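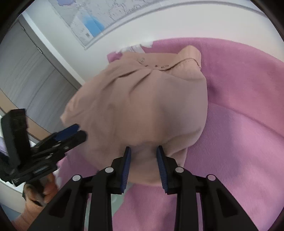

What spring rate do the finger returns need?

Start at 40 grams of closing force per finger and go up only if thin cloth slips.

Home | Forums | Builds | Grippers

Tuesday, posted by Emília Procházka

hurnau_bench: I went to 348 grams on mine. Ribbed pads need it on knits.

Emília Procházka: Too much – ribs mark soft fabric at that load. Mine hold a bunched hem at far less.

grikier: Depends on the pad. Softer print, 2 mm ribs, lower force.

hurnau_bench: Softer pads tore after 5 days here. I'll stay with stiff ones.

Related threads
Ambaye wrist mount, rev 2
Nakemum trigger linkage play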